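Chapter 5
Can It Put the Groceries Away Yet?

When I teach this course, I start by asking everyone to name the one chore they'd hand to a machine tomorrow. Laundry wins most years, dishes come second, and then somebody in the back says groceries, and people laugh a little because groceries sound so easy. You pick a thing up, you put it in the fridge, you close the door. I used to laugh too. Then I spent a January trying to write down every decision my own two hands make between the bag and the shelf, and I gave up at 30 pages.

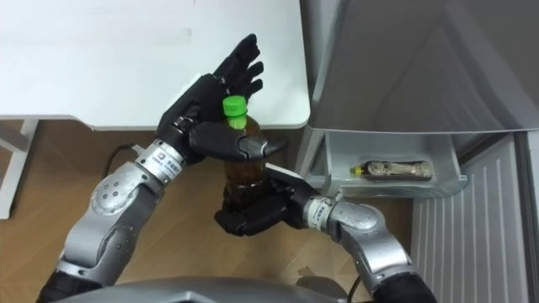
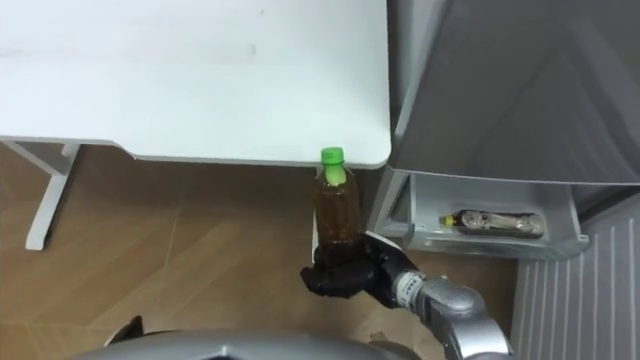 Two hands on the bottle in the first, one hand in the second, and the fridge right alongside in both.

Victor Kinyua thinks I'm too easy on the machines. A fridge, he told me after reading a draft of this chapter, is the friendliest thing in the kitchen – it stays where you left it, and it's full of flat places to set things down. Give the robot a bag of loose onions and a toddler, he said, and then come talk to him about chores. He also wanted me to stop using the word "yet" in my headings, and as you can see I lost only half of that argument.

He has a point about the onions, though, and it brings us to the first big idea of the chapter. A chore is a bundle of small jobs, and the jobs are not equally hard. Take a bottle of tea. Something has to find it, decide where to grab it, squeeze hard enough to hold it but gently enough not to crush it, carry it past whatever is in the way, and let go at the right moment. Letting go is the one my students always forget! A person feels the bottle touch the shelf and loosens up without thinking. A machine has to get that signal from somewhere – from sensors in the fingers, from the motors, from a camera – and then it has to trust it.

So when you read that a robot "can" put groceries away, ask a few nosy questions. Was it the same bottle every time? Who opened the door? How many tries did it get, and what counted as a success? We'll come back to all of these in Section 5.2, where you'll score a chore of your own.

Before you go on, pick something you did in your kitchen today and write it out as steps for a helper who has never seen a kitchen. Keep the list. You'll be adding to it, and I'd leave plenty of room between the lines.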